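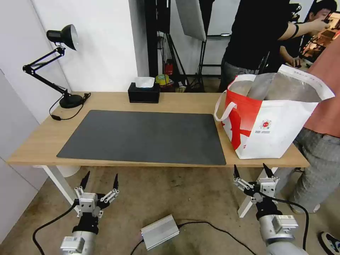
Llevo desde noviembre queriendo escribir sobre el ruido, y cada vez que me sentaba a hacerlo empezaba el taladro del tercero, así que lo dejaba para otro día. Hoy son las siete y media de la mañana, no se oye más que la nevera y algún coche despistado, y he pensado que o lo cuento ahora o no lo cuento nunca.

Los que me leéis desde hace tiempo ya sabéis que trabajo en casa traduciendo manuales. Manuales de todo: de bombas de agua, de hornos, de una cinta de correr que se llamaba Zedance y que me tuvo semanas enteras buscando la manera de decir «inclinación progresiva asistida» sin que sonara a parte médico. No es un oficio que necesite mucho espacio ni grandes lujos, pero sí necesita silencio, o por lo menos un ruido que se deje olvidar. Y yo vivía tan tranquila creyendo que lo tenía.

Lo que pasa con el silencio de una casa es que una no sabe de qué está hecho hasta que se lo quitan. Cuando me mudé aquí, hace 4 inviernos, me pareció un piso callado. Luego cerraron la panadería de abajo (qué pena más grande, las magdalenas de aquella panadería) y me di cuenta de que llevaba todo ese tiempo despertándome con la persiana metálica, y que sin ella me quedaba dormida. Tuve que ponerme despertador, yo, que siempre había presumido de no necesitarlo.

Y entonces llegaron las obras. Primero el ascensor, que tocaba, que falta hacía, y contra el que no pienso decir una palabra porque subo la compra en él todas las semanas. Después la fachada. Y después, cuando ya habíamos quitado los plásticos de las ventanas, la reforma del tercero, que iba a ser «cosa de quince días» y que todavía dura. Me puse a apuntar en una libreta las horas en que había golpes, con la idea de ir colocando las páginas difíciles en los huecos. Funcionó dos días. El tercero decidieron empezar por la tarde y me descuadraron un capítulo entero de advertencias eléctricas.

Probé con tapones, claro. Los de espuma me dan calor en las orejas, que ya sé que suena a manía, y los de cera me hacen oírme masticar, y yo trabajo con almendras al lado. Probé con música, pero si tiene letra me pongo a traducirla sin querer, y si no la tiene acabo esperando a que cambie de pieza. Probé con la biblioteca del barrio, que es preciosa y está llena de estudiantes que suspiran. No os imagináis lo que suspira un opositor en una mañana.

Al final lo que más me ha ayudado ha sido la lluvia. Una grabación de lluvia, quiero decir, de esas que duran horas. Me la recomendó una compañera de una agencia con la que colaboro, Gwynne, donde por lo visto media plantilla trabaja con tormentas de fondo. Al principio me daba unas ganas tremendas de ir al baño y además me levantaba a recoger la ropa tendida (lo hice dos veces, la segunda con verdadera vergüenza). Pero al cabo de una semana dejé de oírla, y con ella dejé de oír también casi todo lo demás. El taladro no, el taladro atraviesa cualquier tormenta, pero las voces, los arrastres, la radio de los albañiles, todo eso se lo lleva el agua.

También cambié las gomas de las ventanas. Fui a una ferretería del centro, Jurkus, que es de esas en las que hay que coger número y esperar detrás de gente que lleva un tornillo en la mano, y pedí un burlete «para que no entre el ruido». El señor del mostrador me miró con mucha paciencia y me explicó que el ruido entra por donde entra el aire, que pasara la mano por el marco un día de viento y que volviera cuando supiera por dónde. Volví. Me vendió un rollo de la marca Plastine, lo puse un domingo de lluvia (de lluvia de verdad) y algo se nota, sobre todo en el dormitorio. En la cocina lo pegué torcido y silba un poco cuando sopla de poniente.

Os cuento todo esto y no quiero que parezca una queja, porque hay ruidos a los que les he cogido cariño. El del niño de enfrente ensayando la flauta, por ejemplo, siempre la misma melodía y siempre el mismo tropiezo en la cuarta nota. El otro día le salió entera y me quedé con las manos quietas sobre el teclado, contentísima, como si hubiera sido cosa mía. Y las campanas, que los primeros meses me parecían una impertinencia y ahora me sirven para saber cuándo poner el arroz.

Mi abuela, que vivió siempre en una calle con tranvía, decía que en el pueblo no pegaba ojo porque los grillos no tenían horario. Me acuerdo mucho de eso últimamente. Cuando acaben los del tercero supongo que pasaré una semana rara, levantando la cabeza a ratos, esperando el golpe.

Son las ocho y diez. Acaba de sonar el ascensor y huelo a café en la escalera, así que me quedan veinte minutos escasos. Voy a por mis bombas de agua.

Comentarios

lamariposadelnorte: Lo de levantarte a recoger la ropa con la lluvia grabada me ha pasado igualito. Y mi perro se negaba a salir a pasear.

Tecla suelta: Prueba con ruido marrón, es más grave que el blanco y cansa menos. Yo corrijo exámenes con él y ni me entero del patio.

vecina de un quinto: ¿El burlete es el de espuma o el de goma? El de espuma se me despegó en verano y lo tuve que rascar con una espátula.

La autora: ¡De goma! En el cajón tengo lo que me sobró, ya os diré en agosto si aguanta.

Entradas recientes

Elogio de la sopa de sobre
Palabras que no sé traducir y me da igual
El ascensor nuevo y la vida social
Magdalenas: un duelo
Una tarde entera buscando las gafas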